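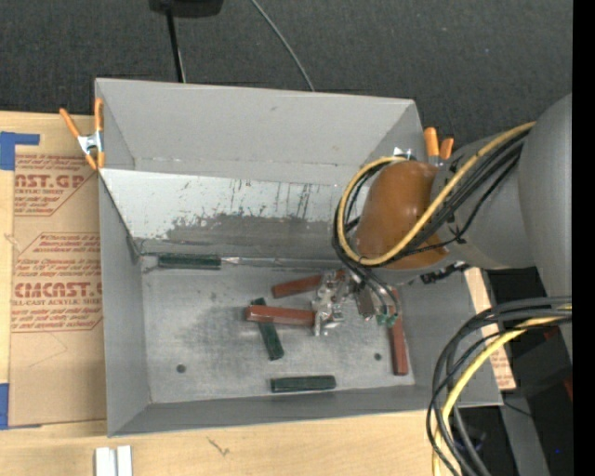 Jul 13, 2022 – posted by the Usska workshop blog

I do the bin check twice a year, once in March and once before the summer break, and every time I find something I swear wasn't there before! Our parts bins came from Rustinis and they take a fair old beating. The walls usually come through fine, so a little dark scuff high up on the back wall gets a tick from me and no more. The sloping panel is where I slow down, and on this one the lower half has a big dark worn patch with vertical scratches all down it. I'd had it marked "light wear" on the old sheet. Not any more.

My list, with whatever I scribbled next to it:

1. Rim and flared sides. Run a gloved hand all the way along for burrs. OK.

2. Back wall. Scuff near the top, faint scratch along the bottom edge. OK, noted.

3. Sloping panel. Worn patch with ragged edges. RECHECK. I want to know if it's only the surface or if we're losing metal – I'll get the gauge on it.

4. Floor seam. Small shiny scrape. Feel for a raised lip, file it if there is one.

5. Floor holes. Two of them, both to be kept clear. I poke mine through with a bit of dowel (very high tech, I know).

6. Blocks. Red and green both go in the same bin here, so check the corners of each for chips. Anything chipped goes in the Elano tub, not back in with the rest.

7. Cables. No rubbing on the rim, no loops hanging where a block could snag them.

8. Table. Bin sits flat, no rocking. OK.

The whole thing takes me roughly 20 minutes a bin if I don't stop for a chat. Next one is number 82, over by the Carrillo racking, and I've been putting it off.

Comments (3)

benchmouse: We had a patch like that and just swapped the panel. Cheaper than arguing over it.

tilly_q: Is the dowel trick all right on the smaller holes? Mine keeps getting stuck.

greyshed: Could you put up a blank copy of the list? I'd print it for our lot.

Contact us | © 2022 Usska | Back to top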